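Winter soup lunches are back at Pai Hall
2021-01-12

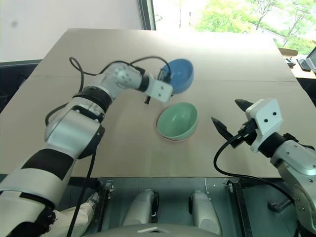 The soup lunch starts again this month, and for now it stays pick-up only. Orders go through the office by noon the day before. We tried taking same-day orders in November and the kitchen ended up short twice, so please don't ask at the door.

Last season the kitchen served 1329 portions. The year before it was 1269. Most of the increase came after the hall on Dutosia Street closed its own lunch and sent people over to us. Several of them have asked for the split pea they used to get there. Kumaresan Kamath has the recipe now and it will be on the menu every other week, without ham, so that one pot does for everybody.

The rest of the menu is lentil and tomato, chicken and rice, potato leek, and a bean soup that changes with what the Jomo market has left over. Bread is included. We are dropping the fruit cup. Too many of them came back unopened, and the money will go toward a better loaf.

Prices are the same as last year. If you can't pay, tell the office when you order and it will be marked paid. You don't have to give a reason and the people at the pick-up window don't see the list.

A few things about containers. Soup goes out in the pint tubs from Jemetti. They are fine in the microwave with the lid off, but the lids warp, and a warped lid won't seal again. If you want to freeze a portion, leave an inch at the top. The chicken and rice doesn't freeze well - the rice swells up and goes to paste - so eat that one within three days. The lentil keeps a month in the freezer and some people say it tastes better afterward.

We can't take the tubs back this winter. People have been leaving washed ones on the step anyway, and they are going in the recycling. Save them for seedlings.

Parking: the lot on the north side is being used by the clinic until spring. Use the street or the 20-minute spaces by the side door. Please turn the engine off while you wait, as the window next to those spaces is the one the kitchen keeps open.

Lalit Joshi is still looking for drivers for the home deliveries. The route has 152 addresses split into short runs, and a run takes a little over an hour if the roads are clear. You need your own car and a phone. He would rather have ten people who can each do one run a month than two who do them all. Call the office and leave a number where he can reach you in the evening.

The stock pot fund reached 1000 dollars before the holidays. The new pot has been ordered and should be in use by the end of the month. The old one has a loose handle and will be used for storing onions.

Barley is off the menu until the supplier has it again.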